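# Kison Alley Navigation Set

Last updated: Sep 23, 2022

Kison is a set of driving episodes for small ground robots in back alleys, service lanes and other narrow outdoor passages. It was collected in Hustcombe with the Mugo wheeled base, and it is meant for training policies that take a forward camera view and a goal and return a steering and speed command. It can also be used for pretraining a visual encoder, but we have not tested that much.

## What is in it

The release has 2,000 episodes from 14 alleys. Each episode is a single run by a human operator using a gamepad, from a start point to a goal point in the same alley. Runs that ended early are kept in a separate folder called `stopped` and are not part of the 2,000.

Each episode folder contains:

- `front/` forward camera images, JPEG, numbered in time order
- `cmd.csv` operator commands: timestamp, linear speed, turn rate
- `odom.csv` wheel odometry, same clock as the commands
- `goal.json` goal position relative to the start, plus a goal image
- `meta.json` alley code, surface label, light label, operator code

Images and commands are not sampled at the same rate. The loader in `tools/` matches every image to the nearest earlier command. If you write your own loader, do not match to the nearest command in either direction, or you will leak the operator's next move into the input.

## How it was collected

The camera is fixed to the front of the base, low down and facing forward, with a wide-angle lens. The mounting angle was checked at the start of each session. Operators drove from the live camera feed and were asked to keep to open ground, slow down for people and animals, and stop for vehicles. They were not asked to drive in the center of the alley. Some drive close to a wall for long stretches, and we left those runs as they are.

Motion blur was not filtered out. The base has no suspension, and a rough surface shakes the camera enough to smear whole images, especially at the sides. A policy running on the same hardware will get the same kind of input, so dropping these images would make the training set easier than the task.
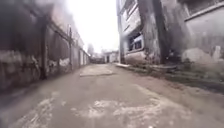 Forward view, worn concrete and dirt surface, strong motion blur. The walls lean inward toward the top from lens distortion.

Pale patches on the ground are a frequent source of error for models trained on this set. Chalky marks, cracked concrete and raised slabs can all look alike in a blurred image, and only the last of these matters to the wheels. We do not provide obstacle masks. The odometry gives a weak hint in some places, as a bump usually shows up as a short dip in speed.

## Labels

Surface is one of `paved`, `worn`, `loose` or `mixed`, and it applies to the whole episode. Light is one of `overcast`, `sun`, `shade` or `dusk`. Both were set by the operator after the run and were not checked by a second person. When sky is visible between tall walls it is often overexposed, so do not try to recover the light label from sky pixels alone.

Curbs, poles, garage doors and similar fixtures are not annotated.

## Splits

The split is by alley. Of the 14 alleys, 3 are held out for testing, and none of their episodes appear in training. Validation episodes come from the training alleys, with 40 picked at random. Validation numbers will therefore look better than test numbers. Please report test numbers.

The stopped runs have no split. If you train on them, leave out the test alley codes listed in `splits/test.txt`.

## Known problems

- Odometry drifts on loose ground. Goal positions in long `loose` episodes can be off by more than the width of the robot.
- In a few early sessions the camera clock started late. The first images in those episodes have no matching command and the loader skips them.
- There are no night runs and no runs in rain.
- Turn commands are heavily skewed toward zero. Most alleys are straight. We resample by turn rate during training; the script is `tools/resample.py`.
- The front camera does not see the robot's own body. Clearance at the sides has to be learned from earlier images.

## Privacy

Faces and license plates were blurred with an automatic tool and the results were looked over by hand. If you find one that was missed, send the episode number and image number and we will replace the file. Alley codes do not map to street names, and GPS was not recorded.

## Use with Clonum

Clonum, our behavior cloning code, reads the folder layout directly. Point `data_root` at the unpacked release and set `dataset: kison`. Older configs that use `dataset: alley` still work but will print a warning. Support for the old name goes away in November.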